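Ollstead Users Board > Machines > Folding cell maintenance
Thread: Z axis drops a little when holding a garment

lmansour
Hello all. We run one folding cell with an Ollstead lift column and a felt table. Since June the Z axis sinks a few millimeters when it holds a garment up and waits. With no garment it also sinks, but slower. The fault log shows code 3204 two or three times in a shift, always in the afternoon. I cleaned the guide rods and put new grease, no change. Before I open the brake, is there something easier to check?
Loubna Mansour, Drindance

pietm_60
Brake. I had the same on two columns from Michiels. The friction disk gets grease on it when people are generous with the grease gun. Order the disk and do not lose time.

lmansour
Thank you, but the sinking started before I greased. I should have written this more clearly. The new grease came later.

oneshift
I don't agree with the brake. A T-shirt weighs nothing for this axis, so if it sinks more with a garment I would look at the hold current first. On our cell somebody had reduced it to 30 percent to keep the motor cool, and it behaved like you describe. The parameter is on the second page of the drive menu, under "standstill".

pietm_60
If the hold current was the reason it would be the same in the morning. She says afternoon. Warm brake, warm coil.

oneshift
Warm motor also. You are both guessing and I am guessing, so let her read the value. 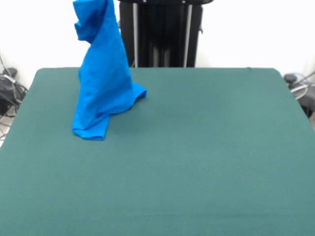 How often should the guide rods be greased on a column like this?
Every 60 hours of running, with a thin film only, and you wipe off what collects at the lower end.

tessel
I want to add one thing about the felt. When we changed ours, the new one was a bit thicker and the table zero was wrong after that. The axis pushed into the table on each cycle and the log filled with 3204. Did you change the felt in June?

lmansour
Yes, we did! I did not connect the two. The old one was worn at the front. I did not teach the table height again after it, because the folds looked good.

tessel
Then teach it again before you buy anything. Take the garment off, lower slowly with the jog key, and stop when a sheet of paper still moves under the fingers. Save it in both recipes — the second one keeps its own height, and I forgot that for a week.

pietm_60
This explains the code maybe. It does not explain sinking while it hangs in the air.

lmansour
I have some results. The height in the recipe was the old one, so I corrected it in both. The hold current was at 30, same as oneshift said, and I set it back to the factory value. I ran from 14:30 until the end of the shift and there was no 3204. It still sinks, but less than one millimeter, and I can measure it only with the dial gauge.

oneshift
Good. Watch the motor temperature for some days. Ona asked me once why ours was reduced and I had no answer for her.

pietm_60
Less than one millimeter is still sinking. I would order the disk.

lmansour
I will order it and keep it on the shelf. The part number I have is 1430, is it correct for the short column too?

pietm_60
For the short one yes. Check the plug, the older ones have two pins.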